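Kastport Ballot Tabulator: Set-Up Guide for Precinct Staff
Section 4. Opening the polls

Complete this section before the doors open. Two poll workers must be present from step 1 until the zero report is signed. 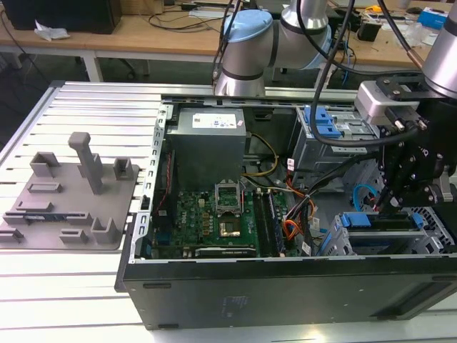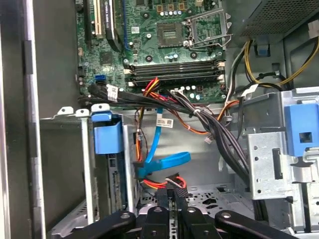
Last changed: Saturday, December 4, 2021

4.1 Check the seals

1. Compare the seal number on the ballot box with the number on your precinct sheet.
2. If the numbers differ, stop and call the county help desk, extension 425.
3. Cut the seal and put it in the return envelope.

4.2 Start the tabulator

1. Plug the power cord into a wall outlet. Do not use a power strip.
2. Unlock the front panel and press the green button for two seconds.
3. Wait for the Ready screen. Startup can take up to eight minutes.
4. Enter the opening code from your precinct sheet.

Caution: Do not turn the power off during startup.

4.3 Print the zero report

1. Select Open Polls, then Print Zero Report.
2. Check that every contest shows 0 votes.
3. Both poll workers sign the tape. Leave it attached to the printer.

Note: Replace the paper roll if less than 20 feet remain. Spare rolls are in pouch 8 of the supply bag.

If error 52 appears, close the printer cover and repeat step 1. For closing the polls, go to Section 5.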